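Sorting offcuts at the Skenport workshop

Antonina Didenko built the controller before she built anything else. The arm project she runs from a bench at Skenport, a shared workshop with 30 members, has been going since June, and for most of that time it has existed as a simulation and a box of electronics. She is comfortable with that order of work. "Simulated time is cheap," she says. "If I break a finger in software I press a key and it comes back. If I break one on the bench I wait for a parcel."

The aim is modest. The workshop's members make small coloured parts, mostly game pieces and jig blocks, and the offcuts end up mixed. Didenko wants an arm that can pick them off a table and put them down sorted by colour. The software that does this is called Tellover. It takes a list of object positions, chooses a grasp for each, plans a path and sends joint targets to the arm.

The simulated room is dressed as a small warehouse, with orange and blue racking, boxes and a yellow line on the floor. None of it moves. Didenko put it in to give the vision code something to be wrong about. "A grey void is too easy. With a white table on a white background it found everything first time, and I learned nothing from that."

The test layout for the pick routine uses small blocks of different colours and sizes, set down close together. The thin ones are the trouble. A cube can be gripped from either pair of sides, but a bar has to be taken across its short dimension, so the wrist has to turn before the gripper comes down.

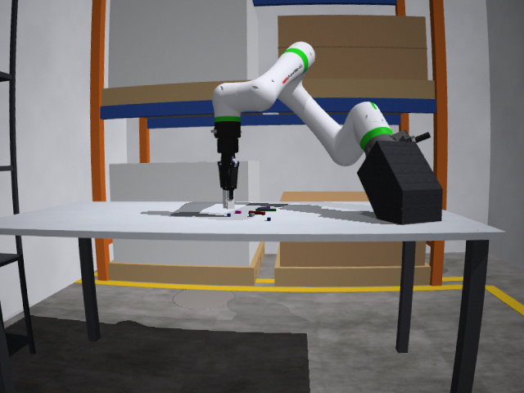

Coming down straight

Early versions of Tellover let the gripper approach at any angle the planner liked. It saved a little joint travel and caused most of the failed picks. Didenko now forces the last part of every approach to be vertical. The tool stops above the part, lines up, then descends in a straight line at reduced speed.

"You lose time on each pick and get it back by not doing the pick twice," she says. "The straight section was 7 centimetres when I started. I have tried shorter. It is still 7 centimetres."

The fingers have to fit between neighbouring parts without pushing them, and the smallest pieces leave very little to hold. Contact is the weak point of any simulator, and she spent several weeks on friction values alone. Set too low, the parts squirt out sideways. Set too high, they stick to one finger after release – a fault that looks like a gripper problem and sends you off to rewrite the wrong file.

She runs tests in batches of 2000 picks, usually started on a Sunday evening and read over breakfast. Each failed pick is written to a log with the joint angles, the finger gap and the position of the part. The log format is borrowed from Mykhailiuk, an older project of hers that controlled a plotter.

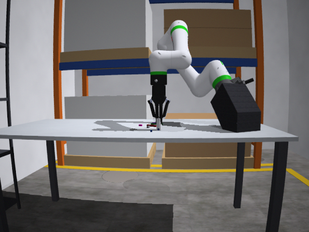 Does the simulator need a graphics card to run?

Only for the rendered views. The physics runs on the processor, and with the cameras turned off a batch will finish on an ordinary office machine. Didenko uses a second-hand desktop and renders one pick in every 30.

Shadows and other parts

Lighting took longer than she had planned for. The arm throws a large shadow across the tabletop, and a dark block lying in shadow is much harder to separate from its background than the same block in the open. Her first detector worked on brightness. It reported the shadow's edges as parts, and on some runs it sent the gripper to collect them.

The present version, which she calls Grusach, compares colour and ignores brightness as far as it can. It still has difficulty with dark blue and dark purple. She has considered adding a second lamp to the model but is putting it off. "The workshop has one decent light over that bench. If I add another here, I have to go and hang another there."

Cameras are set at several positions so that a part hidden by the arm from one side can be found from the other. Moving a camera in the model is a matter of editing a line in a text file, and she has done a great deal of it.

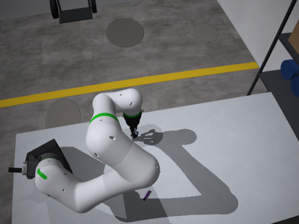
The position estimates from the different cameras are merged before the planner sees them. Where two cameras disagree by more than the width of a finger, the part is left alone and looked at again after the next move. Didenko says this rule is crude and that she has not found a better one.

The real bench is further behind. The table is built and levelled, the emergency stop is wired, and the power supply has been tested under load. The control code stands at 3400 lines, a good part of it error handling. Her next job is the calibration routine, which has to tell the software where the real table is in relation to the real base. In the simulator that figure is simply known.

"I have been putting that one off as well," she says. "It needs a flat plate with holes in it, and I have to drill the holes in the right places."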